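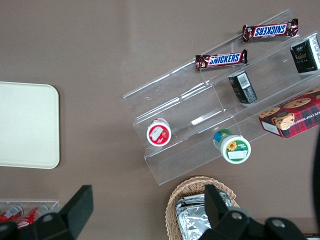
Wrist camera view, snack stand cell, right finger over the basket

From: Unathi Adams
To: Ploscombe cell list
Date: Oct 30, 2018
Subject: Re: wrist camera shifted again?

Bheki Magagula wrote:
> Picks on the top tier are landing to one side of the candy bars.
> The lower tiers seem fine. I re-ran the hand-eye calibration and it
> came back with a residual of 2 mm, so I don't trust it. Did anyone
> touch the camera bracket after the finger change? Also, should I be
> masking the fingers out of the picture or not?

Bheki,

Yes, I had the bracket off to get at the finger screws. I put it back by eye, and I should have posted that here. Sorry.

Before you calibrate again, please do it in this order:

Check the finger mounts first. Both black plates should sit flat on the housing. If one rocks, take it off, clean the face and refit it.

Then tighten the bracket. Use the short driver from the Tamura kit and go back over the screws once the arm has been moving for 8 minutes. The left one tends to settle.

Run the calibration with the stand off the table. The clear acrylic throws thin white highlights along its edges, and the corner finder picks them up as board lines. I think your bad residual came from that. Take 12 poses and tilt the wrist more than feels necessary.

On the mask: yes, keep it. Both fingers show at the bottom of the picture and the right one stands over the wicker basket. The foil in there is bright and uneven, and without the mask the segmenter joins it to the screw heads. Redraw the mask after any finger change. The old file is from January and was made for the Dirum fingers, so don't load it.

If the top tier is still off after all this, check the stand height in the config. Charmaine measured it again when the table was swapped and I am not sure her number was ever entered.

I'm in Udville until the end of the week but I read the list in the evenings. Please post the new residual when you have it.

Unathi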